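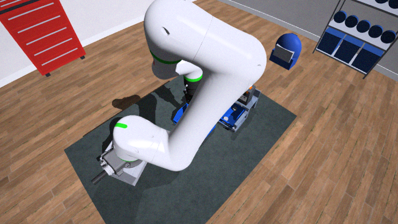 Figure 1. Simulated workcell: arm and gripper over the floor mat, with tool cabinet, bin and shelving beyond.

Unit 2: Can Machines Do the Chores Yet?

Notes for students. Module convenor: Kiều La. Laboratory sessions: Yuzhen Tian.

2.1 Scope of the unit

This unit considers whether a machine can be trusted with the ordinary work of a home or a small workshop: putting things away, emptying a tray, clearing a bench, returning tools to their drawers. Heavy factory work, such as welding and car assembly, is dealt with in Unit 1 and will not be repeated. Students who missed that unit should read its notes before the first laboratory session.

The word "chore" is used in a narrow sense. A chore is a short job which a person does without much thought, which comes round again and again, and which is never quite the same twice. The third part of this definition causes most of the difficulty.

2.2 Fixed jobs and changing jobs

A robot arm bolted to its base can repeat one movement all day. If the part it is to lift is always in the same spot and always the same way up, the job may be regarded as solved, and has been for many years.

Tidying is a changing job. Consider the room in Figure 1. A person asked to clear the mat would look at the two blue objects, decide which to lift first and walk with them to the bin or the shelves. A fixed arm cannot walk. It can only serve what lies within its reach, so that the far side of the room might as well be another building unless the base is moved or the shelves are brought closer.

The drawers of the cabinet present a separate problem. To open a drawer, the gripper must take hold of the handle and pull in a straight line, while every joint of the arm turns at a different rate. Too little force and the drawer stays shut; a slightly crooked pull and it jams. People correct for this by feel. Many arms have only a weak sense of touch, and some have none.

2.3 The course exercises

Laboratory work uses the Nivutus simulator. Each group is given the same room and must write a plan for one tidying job. The plan is then run 80 times, with the objects set down in a new position on each run.

Last year's exercise asked for a small box to be lifted from the mat and placed in a tray. The best group, using the Berge planner, failed on 19 of its 80 runs. The failures were of two kinds. In the first, the gripper closed beside the box and came up with nothing. In the second, the box was lifted properly but knocked against the side of the tray on the way down. Students are asked to keep these two kinds apart in their reports, as a single failure rate hides which part of the plan needs attention.

A result of this sort would be poor in a kitchen. A person who dropped nearly one cup in four would not be asked to lay the table again.

2.4 What simulation leaves out

Work in simulation is cheap and safe, and a run may be stopped at any point. It is also kinder than a real room. Simulated objects seldom sag, stick together or leak. Cloth, food and loose cable are hard to represent well, and these make up a large share of household work. Results from Nivutus should therefore be reported as simulated results, and no claim should be made about a real arm unless the plan has been tried on one.

The Juvau case study, set as reading for this unit, describes a workshop which moved a sorting job from simulation to the bench. Students should note how much of the time went on lighting and on the shape of the gripper fingers, and how little on the planning software.

2.5 Present position

The view taken in this course is that machines can do parts of chores. Picking up a firm object of known shape, within reach and in good light, is largely within their means. Doing a whole chore from start to finish, in a room arranged for people, is not yet dependable. Floor cleaning is the usual exception, and it has succeeded partly by avoiding the need to lift anything.

2.6 Preparation for the seminar

Read the Juvau case study and the first chapter of the Stedik workbook. Choose one chore from your own home and write it out as a list of separate movements, marking those which depend on touch. Lists should be brought to the seminar on paper. Written reports on the laboratory exercise are due in June and should be handed in to Yuzhen Tian.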